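Warnach 16-Inch Pedestal Fan: Review After One Summer

I bought the Warnach to replace a box fan that had worn out its bearings. It stands in the bedroom next to the window, and the room does double duty: sleeping at night, folding and sorting laundry on the bed during the day. Both uses shaped the notes below.

Assembly

The box holds a base, a pole in two sections, the motor head, the two halves of the guard, the blade and a bag of hardware. The instructions are one folded sheet and the diagrams are legible. The guard halves are held by 6 clips and a single retaining screw. The screw is short and the hole in the rim was slightly out of line, so I opened it up with a round file. Everything else went together without tools apart from a Phillips screwdriver.

Airflow

There are three speeds. Low is adequate for sleeping with the head aimed past the bed. Medium is what I use for most daytime work. High moves a good deal of air but lifts anything light, so a T-shirt laid out for folding will shift. Jeans and towels stay where they are put.

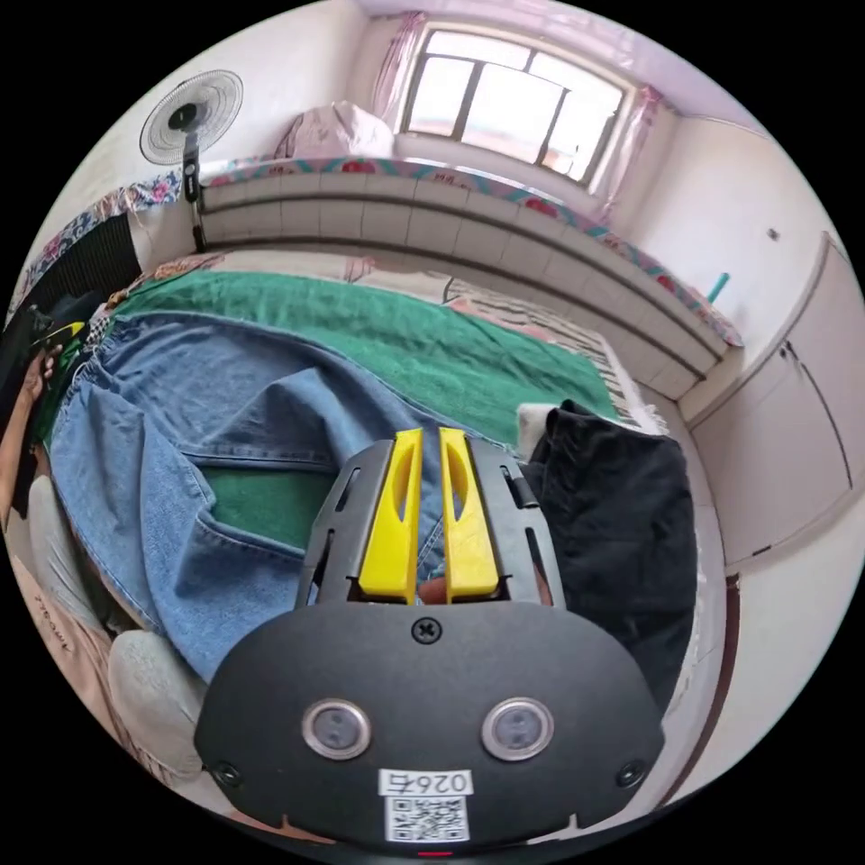
Oscillation can be switched off with a knob at the rear of the motor. The sweep is wide enough to cover a double bed from the corner of the room. The tilt joint has 7 detents and holds its position, although the click between them is stiff and needs two hands.

Noise

Low speed has a faint hum at the motor, audible at night with the window closed. Medium is mostly blade noise. High is too loud for a phone call. After a few weeks a tick developed at one end of the sweep. A drop of light machine oil on the pivot cured it and it has not come back.

Comparison

My previous pedestal fan was a Muvudberg with a lighter base. It was quieter on low, but it rocked when oscillating on an uneven floor. The Warnach does not rock. It is heavier to carry for the same reason.
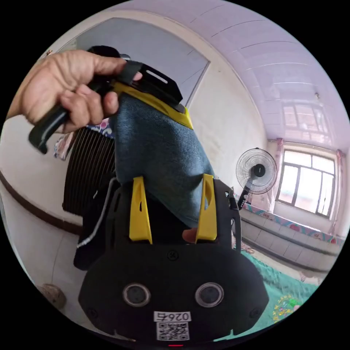
Cleaning

The front guard comes off in a couple of minutes. Lint from denim and towelling collects on the leading edge of the blades and on the inside of the rear guard, and I clear it monthly with a damp cloth. The rear guard is fixed by a plastic nut with a reverse thread, a detail missing from the instructions.

Faults

The cord is short for a room with one outlet. The speed buttons are unlit. The height collar slips if it is only finger-tight.

Rating: 7 out of 10. I would buy it again at the sale price, with an extension cord.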